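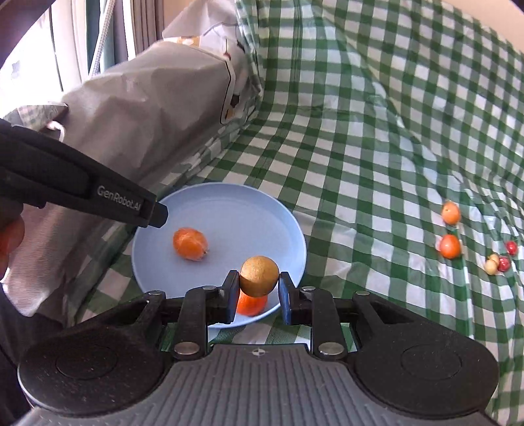
Small fruit, small plate

Search the newsletter Go

I've gone off my big fruit bowl, you guys. It holds 20 of everything and the ones at the bottom always go soft before I find them! So since September I've been putting fruit out on a plain light blue plate, just a few pieces at a time, on the green-and-white checkered tablecloth I dragged out of the hall closet. Orange fruit looks so good on that blue (I keep stopping to admire it), and a little round golden-brown one with speckled skin is a nice change from all that brightness.

Adhiambo Ogola wrote in to say she does the same on her porch every Sunday, with a bowl of salted nuts next to it, and I'm stealing that. If you've got a favorite fruit plate, hit reply and tell me where it lives. Mine stays by the window until lunch, then it goes wherever I'm sitting.

1,214 shares 8 comments

Recent items
Getting wax off a tablecloth
Tekle Hadgu's plum jam
What I keep in the hall closet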